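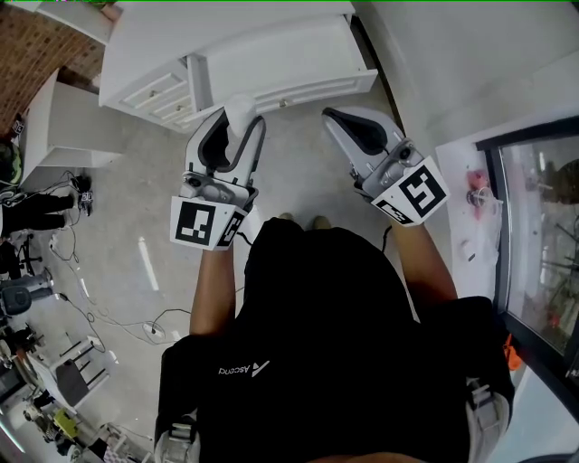

Page last changed: 18 September 2020

Up before the alarm again. The kitchen was cold enough that I shut the window for the first time since spring. Made oatmeal, ate it standing up, and wrote the list for the day on the back of the water bill: strain the elderberries, turn the compost, call Morven about the press, pick the rest of the Rasillow apples before the wasps get them all.

I got through most of it. The compost will have to wait.

The elderberries had been sitting in the big pot with the sugar overnight. I strained them through the old pillowcase, which is purple for good now. I used to squeeze the bag and then wonder why the syrup came out cloudy. This time I hung it from the cupboard handle and left it alone until lunch. It gave less juice but the juice was clear. I boiled it down with a stick of cinnamon and some ginger and filled 12 small bottles. One had a chip in the neck that I didn't see until I went to put the cap on, so I poured that one into a jar and put it in the refrigerator to use first.

Labels: I wrote "elder" and the year and left it at that. Last year's labels had the whole recipe on them and I couldn't read my own writing by February.

Called Morven Yule at ten. She still has the press in her barn and said we can have it for the weekend if we clean it before it goes back. She had it out once already, for pears, and said the screw is stiff and wants grease. Her knee is better. She has been walking down to the Trongate bridge and back every morning and says she'll try the hill next week. We talked for a long time about her brother's house, which is still not sold. Two people came to see it and both asked about the well. She's thinking of taking it off the market until after the winter. I said I would probably do the same, although I don't know anything about selling houses and have lived in this one since I was thirty.

After that I went out to the trees.

The Rasillow is the old one by the fence. I don't know if that's a real name for the apple or only what the people before us called it. I've looked in three books and not found it. It's a yellow apple with a rough brown patch at the stem, sour until the end of the month and then quite suddenly sweet. It crops heavily one year and sulks the next, and this is a heavy year. The low branches were bent down so far I could pick sitting on the upturned bucket. For the top I used the pole with the bag on it. My neck hurts now from looking up.

I sort them as I go. Good ones go in the slatted boxes for the cellar, bruised ones in the wheelbarrow for pressing, and anything with a hole in it over the fence for the neighbor's pigs, by arrangement. I got one wasp sting, on the thumb, from an apple that looked perfect on my side. Vinegar, then ice. It's still a little fat this evening and makes the pen awkward to hold.

The other tree, the one from the Reisinger nursery, has done nothing again. It went in five years ago and has given us 2 apples this year, both small. Leopold came by on his bicycle in the afternoon and looked at it with his hands behind his back. He thinks it was planted too deep. He scraped away the soil with his boot and showed me that the graft was well under, and there were roots coming out above it. So it has probably been growing on its own roots all this time and will end up much bigger than we wanted. He said I could dig it up in November when it's dormant and set it higher, or leave it and wait. I asked him which he would do and he said he would have planted it right the first time. That's Leopold Hauser for you. He did take a bag of the bruised apples home for sauce, and he left me a head of his garlic, the kind with the pink skin.

I think I will move it. It isn't a big tree yet and two of us could do it in a morning. I need to measure how wide the roots go and dig the new hole first. The spot by the shed gets more sun but the ground there is all stones. When we put the clothesline post in, I pulled out enough of them to edge the whole bean bed. Better to lift it where it stands, put fresh soil under it and keep the same place. I'll ask for help closer to the time.

Lunch was late — bread, the end of the hard cheese, tomatoes. The tomatoes are nearly finished. The plants by the wall still have green ones on but the leaves have gone brown from the bottom up and I don't expect they'll ripen. I'll pull them next week and make the green tomato relish, if I can find the recipe. It was in the blue folder. The blue folder is not where it should be. I looked in the desk, the sideboard and the box of manuals in the hall closet. I found the warranty for a vacuum cleaner we gave away, and my mother's card for plum cake, which I thought was lost, so the search wasn't wasted.

I copied the plum cake card out because the ink is going:

Two cups flour, half a cup sugar, a stick of butter, one egg, a spoon of baking powder, milk to bring it together. Press it into the pan. Plums cut side up, close together, they shrink. Sugar and cinnamon on top. Moderate oven until the edges are brown.

No times and no temperature, as with all of hers. I'd guess 45 minutes. I'll try it when the late plums come in at the market.

Letter from the county about the road. They want to resurface from the church to the Trarnero turnoff and it'll be one lane with a signal while they do it. No start date given. I put it on the refrigerator under the magnet.

The cellar took the rest of the afternoon. Last year's newspaper had to come out of the boxes and be replaced, and the shelves wiped down. There was mold on the bottom one at the back where the wall sweats. I washed it with vinegar, propped the door open and moved the potatoes up to the middle. Then the apples went in, one layer to a box, stems up, not touching. I did count these, because I want to compare with next time: 107 in the boxes. The wheelbarrow I didn't count. It was full to the top and I had to go slowly over the step.

I also checked the onions. A few had gone soft at the neck and I brought those up to use now. The rest are fine and hard. The red ones never last as well as the yellow, and I say every year that I won't grow so many red, and then I see the sets in spring and buy them.

Supper was onion soup for that reason, with some of Leopold's garlic. It's strong. I used three cloves and two would have been plenty.

It rained a little just after dark, not enough to do the ground any good. The barrel by the back door is a third full. I left the wheelbarrow out under the tarp with a brick on each corner. There was a moth on the inside of the kitchen window, one of the big brown ones, and I put it out with a glass and a postcard.

Read for an hour. The book is about a family who run a ferry, and I can't keep the cousins apart. I've started writing them down on the bookmark. The grandmother has just come back from wherever she was and nobody is pleased. I'll give it until the end of this part.

For tomorrow: grease for the press screw, new blade for the small saw, ask at the hardware store about caps for the tall bottles. They had the wrong size in August. Fill the bird feeder. Turn the compost. Find the blue folder, or call my sister and see if she has the relish written down somewhere — she made it the year I was away, so she must have had it from me or from our mother.

Thumb is throbbing. More ice and then bed.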